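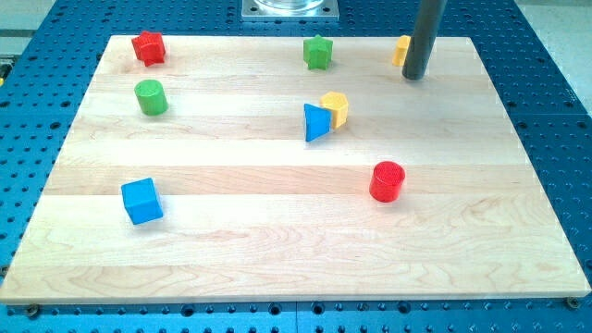
Gikton and Zallen to Release Limited Homeware and Apparel Line in May

Gikton will release a limited line with the textile studio Zallen in May. The line has 1,000 units across five printed cotton patterns, sold as table linen, cushion covers and children's dresses.

Online orders open at 8 a.m. and are limited to eight items per customer. Of the total, 700 units are allocated to the web store. The remainder will be sold at the Tomar and Vultier locations. Items will not be restocked.

"The prints were redrawn at three scales so the repeat fits each product," said Yayra Dramani, design lead at Zallen.

International shipping is available at checkout. Duties are paid by the customer.

Media contact: Kojo Aryee, Gikton press office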